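Die-cut mailers vs regular flap boxes for small orders
Packing and Shipping > Boxes, Tape and Fill

buttonjar
Original poster

I've finally moved all of my small orders over to fold-up mailers and I have to gush a little, so bear with me! I sell sewing notions (buttons, bias tape, little tins of pins) and for two years I used ordinary cartons with four flaps on top and four on the bottom. Tape gun in one hand, box trying to spring open under the other, tape stuck to my sleeve. Every single night.

The new ones come as one flat piece. You fold up the sides, tuck the front, bring the lid over and the flaps slide in. No tape on the bottom at all! I bought a bundle of 200 from Korkia in plain brown and I'm already well into it. They stack under my cutting table like a pile of magazines, where the old cartons took up half the closet.

Mostly I wanted to compare notes with people who fold a lot of these. Do you fold ahead or fold as you go? And does anyone have a favorite way of getting crisp corners? Mine are fine but the side walls bulge a bit on the left and it bugs me.

pinecreeksoap

Welcome to the club! I switched for soap and never looked back. For the bulge, pre-crease everything. Before you stand any wall up, go around the whole blank and bend every fold line over past square, then let it relax. It feels like an extra step but the box goes together so much quicker. A butter knife handle works fine for pressing, or a bone folder if you sew or do paper stuff and have one lying around.

Fold as I go, by the way. Folded boxes eat space and mine get dusty.

tallgrass_mugs

I'm going to be the grump in this thread. For anything heavy I'll take a regular taped carton every time. I ship mugs. A tuck lid is lovely until the thing inside weighs something and the box lands on a corner, and then the tabs walk out of the slots. I had a run of them last July and ended up taping the lids anyway, so what did I save?

They look great, I'll give you that. Wouldn't put stoneware in one.

buttonjar

Fair! My heaviest order is a few yards of quilting cotton, so I'm on the easy end of things. And I do put one piece of paper tape across the front of the lid. It looks tidy and gives the customer something to slit.

pinecreeksoap, I tried the past-square thing on a stack last night and WOW. The bulge is gone. I wasn't bending the left crease far enough before standing it up. I'm so pleased with myself over a box corner, it's silly.

foldandgo

Love these threads. I pack for a stationery shop and we go through a lot of mailers, so I've got opinions about blanks the way other people have opinions about coffee.

Biggest one is to look at the shape while it's flat. Once you know which panel is which, you stop turning it around trying to find the front. I start every one flat on the table with the long shallow flap toward me, and the broad panel with a squarish flap on each side goes at the far end. Same way up every time, and my hands just know where to go.

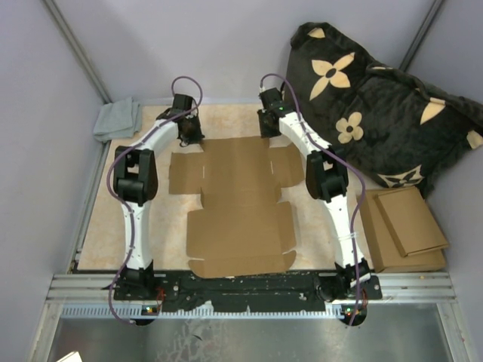
Flat blank, plain side up, long flap at the front edge of the table.

See how there's a notch at both ends of that front flap? I check those first. If a notch hasn't been cut cleanly the flap drags its neighbor along when you lift it, and you get a tear right where the box is going to be handled. Run a thumb along both and pop out any leftover bits before you fold. Same with the thin slits by the side flap creases. I give them a quick look and open them up a little with a fingernail if they seem tight.

I let the front flap hang over the table edge a bit too. It gives you room to get your fingers under it, and picking a flat sheet up off a smooth tabletop is half the annoyance of this job.

pinecreeksoap

Oh, the overhang is smart. I've been sliding the whole sheet to the edge and back again like a fool.

ribbonandrye

Question from a newer packer. Which side do you all put up? I get brown on both faces so it shouldn't matter, but mine definitely fold better one way than the other.

foldandgo

It matters! On the ones I use, the creases are pressed from one side, so you'll feel a little groove on one face and a ridge on the other. Try a couple each way and go with whichever closes without a fight. I don't want to give you a rule because I've had two suppliers do it opposite ways. The Torres ones fold toward the groove, and the Buvstead ones we had before that wanted to go the other direction.

tallgrass_mugs

Buvstead makes a nice stiff board, credit where due. I still have a sleeve of theirs for spoon rests.

I'll disagree on opening up the slits, though. If you widen them you lose grip, and that's the very problem I was complaining about. A tight slot is what holds the tab in. I'd leave them alone unless the tab flat out won't go.

foldandgo

I mean clearing out paper fuzz, I'm not making them any bigger! But okay, yes, go gently. If it's clean, don't touch it.

cornerdesk

Jumping in for the fold-ahead side. I do mine on Tuesday evenings in front of the TV, 40 at a sitting, lids open, nested on their sides on a bookshelf. Then when orders come in I only fill and close. It makes the morning so much calmer. If you have the shelf space I really recommend it, and you get into a lovely rhythm with it.

pinecreeksoap

But the dust!

cornerdesk

An old bedsheet over the shelf! Works great.

ribbonandrye

40 at a sitting! How long does that take you? I timed myself and it was embarrassing.

cornerdesk

One episode, plus the part where I get up for tea. Don't worry about your time. My first dozen looked like I'd sat on them. Pre-creasing all the blanks in one go and then doing all the standing up in a second go helped me more than anything.

tallgrass_mugs

See, I find that slower. Picking each one up twice. I'd sooner take one sheet from flat to finished and set it down.

cornerdesk

Could be. I've never raced it. I like how the pile of creased ones looks, ready to go :)

buttonjar

This is exactly the kind of talk I was hoping for! I've cleared off the end of my cutting table so I can keep the long flap toward me and hanging off, and it's so much nicer. I also found a good use for the ones I mangled while learning. Cut up, the big panel makes a great stiffener behind folded fabric, and the side flaps turn into shelf dividers for zippers.

One more thing for the list, for anybody buying. Measure your product with the tissue on. I ordered by the size of my bare tins and had to leave out the crinkle paper on the first lot, which was a shame because the crinkle paper is the fun part.

ribbonandrye

Has anyone tried Brilach? They have a small one that looks right for greeting cards and I'd love to know if the board is decent before I order a whole bundle.

pinecreeksoap

I got a sample from them in the spring. Good clean creases, a little thinner than I like for soap, but for cards I think it'd be perfect. They send a couple of singles if you ask. Get those and fold them a few times before you commit.

tallgrass_mugs

Seconding samples. I once bought 173 of the wrong depth off a clearance page and I'm still finding them behind the kiln.

ribbonandrye

Samples it is. Thank you! I'll come back and report once I've folded a few. And if the left side bulges I know who to ask.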